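Two-Arm Garment Cell: Project Report
Shared workshop build, submitted 12/13/24

1. Aim

The aim of the project was to build a small enclosed cell in which two arms can take hold of a single piece of clothing, spread it out and place it in a basket. The cell had to be built on a bench in the Kuzmenko workshop, run from one ordinary wall socket, and be light enough for two people to lift. Fully automatic folding was outside the scope. The arms were driven by hand from a pair of leader handles, and the recorded motions were kept for later use.

Trousers were chosen as the main test garment. A towel has four plain edges and can be picked up almost anywhere. Trousers have a thick waistband, a fly, pockets and two legs that move separately, and each of these gives the gripper a different thickness to close on.

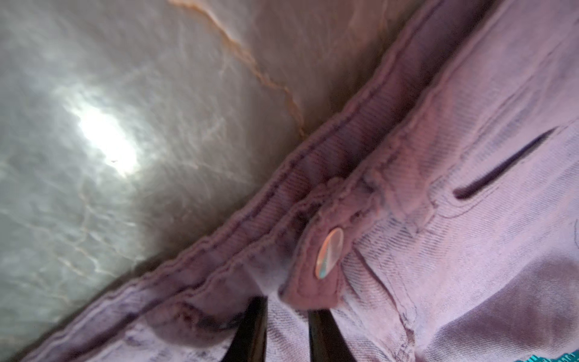 The waistband was the first place where the early finger design failed. The original fingers were printed with blunt ends and tended to push the band along the floor. The second set was tapered so that one finger could get under the fabric before the other closed. No other part of the gripper was changed. The closing force was limited in software to 48 per cent of the motor rating, which held two layers of twill without overheating the motor.

2. Frame and mounting

The frame is aluminium extrusion, cut to length in August and joined with corner brackets. Both arms stand on black plates bolted to one rail at the near side of the cell. An earlier layout with the arms on opposite sides was drawn but not built. It would have given better reach to the back corners, but the operator would have had to work one arm in mirror image.

The walls are lined with a red textured covering and the floor with a grey marble-pattern one. Both were offcuts from Junden. The floor is glossier than we wanted and gives glare in the wrist cameras when the lamp is directly overhead. Moving the lamp reduced the glare but did not remove it.
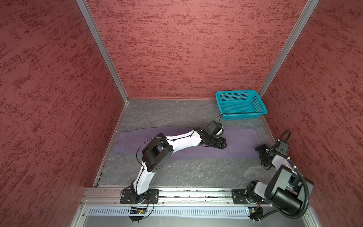 Cable routing took longer than any other single task. The first harness was too short at the elbow and pulled out of its connector when the arm was fully stretched. The replacement leaves a free loop at each joint and is tied only to the rigid links. On the right arm the thicker cable runs in black corrugated conduit, which loops up and around the arm, and white ties hold the cables to the links. The same rule was followed on the left arm with thinner cable. After the change the harness was cycled 2,092 times between the end positions with no lost connection.

The control boards were placed low at the front, one per arm, so that they can be reached without taking off a wall. The status light on the left board can be checked from the operator's seat. Power and data are kept on separate connectors. The control program is called Civosar in the project files and runs on a second-hand desktop computer.

3. Test procedure

Each trial began with the garment dropped on the floor of the cell from the operator's hand. The operator then had to find the waistband, spread the garment and move it to the basket. A trial was stopped if the fabric left the floor area or if either arm reached a joint limit.

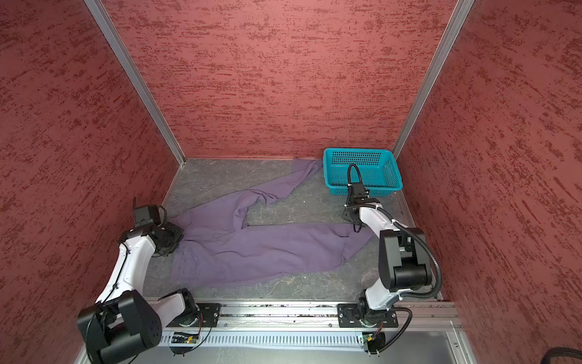

The planned number of trials was 100. The results were logged by hand on paper and copied into a spreadsheet at the end of each session. A trial was marked as a pass only if the whole garment was inside the basket rim when both grippers opened. A leg hanging over the side was a fail.

Of the full set, 33 trials were fails. The most common cause was a dropped leg during the lift. When one arm held the waistband and the other held a single hem, the free leg swung and caught the front of the basket. Holding both hems together solved this but needed an extra move to bring the legs into line. The next most common cause was a missed grasp on a flat area, where the fingers closed and slid over the cloth.

4. Notes on grasping flat cloth 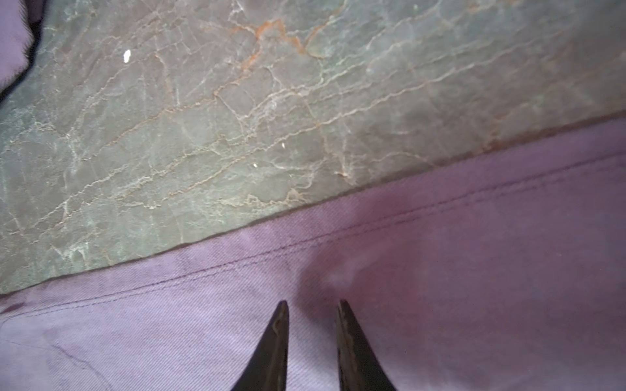

Marta Didenko

Flat cloth with no fold near it is the hardest case for this gripper. The fingers need an edge, a seam or a wrinkle to close on. Three methods were compared. Pinching straight down worked only when the fingers were pressed hard against the floor, and this wore the tips. Dragging with closed fingers to raise a fold, then opening and pinching, was slower but more reliable. Approaching along a seam was the best of the three, as the doubled fabric is stiffer and stands up slightly when pushed from the side.

Finger wear should be checked before each session. Scuffed tips grip cloth slightly better than new ones at first, but once the point rounds off it no longer slides under an edge. A rubber coating from Skodent was tried on one pair and peeled at the tip. It was not used in the logged trials.

5. Remaining work

The lamp needs a diffuser. The rail should be covered, as dust and small debris collect on it and get into the grooves. The basket is only resting on the floor and ought to be fixed, or at least marked, so that its position is the same for every trial. The joint limits in Civosar are still typed in by hand for each arm and should be read from one shared file.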